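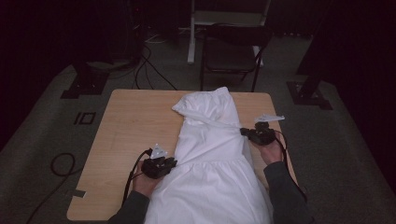

Aslı Demirtaş says she'd never iron a gathered dress before folding it, and won't be talked out of it. "You fold it, then it creases anyway. Iron it the morning you wear it."

She folds for Grulano, mostly summer stuff — thin white cotton, long skirts, puffy sleeves. Over 100 pieces in a busy July. Sleeves first, always. Laid back across the body, flat as they'll go. "Which isn't very flat."

And the skirt? Sides in, then up in 3. Not on the gathered seam though, she's firm on that. "Fold on the seam and you get a lump. Go an inch under it."

Tissue paper? A shrug. Hangers she dislikes more, they pull the shoulders out of thin fabic.

At home she doesnt fold at all. "My sister does it. Badly."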